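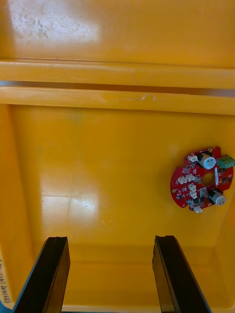 Red circuit board, yellow container

About Brollar

Hi, and welcome! I'm the person behind Brollar, and I make mailbox posts and house number plaques for neighborhoods that want their streets to match. I started out with one order for 12 posts on Patwary Lane, and by the next June I'd done 453 of them - my back still remembers! These days I also handle repainting, replacement flags and those little newspaper holders people keep asking me for. Most HOA orders ship in 60 days, and I'll happily mail you paint chips first (please look at them outdoors, greens are sneaky). Got a leaning post or a whole subdivision to redo? Drop me a line and tell me about your street.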